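# Leave the small stuff on the table

My sister-in-law Aisling Ó Riain keeps her cotton swabs in a drawer, her tissues in a cabinet and her paper cups on a shelf in the garage. When people come over she spends the first half hour walking between the three.

I think the drawer is overrated. Things that get used up, like cups, tissues and swabs, belong on a table where everyone can reach them, in whatever pack they came in. Decanting them into jars is extra work, and the jar has to be washed.

The usual objection is that it looks messy. It does, a little. A cheerful tablecloth helps more than a basket would — a busy print hides a lot. I paid 8 dollars for one in May and have stopped noticing the clutter.
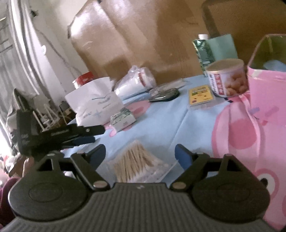
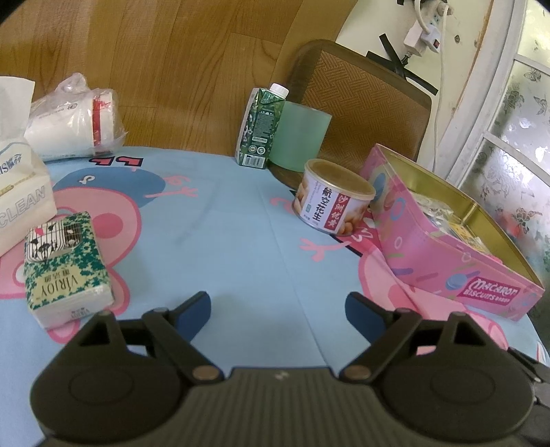 Mairéad, who shares a house with Aisling, says a table like this never gets cleared for dinner. She has a point. Mine gets cleared twice a week, and the rest of the time we eat in the kitchen. I would still take that over another set of drawers from Birkell. The last one had 34 screws and the bottom drawer sticks.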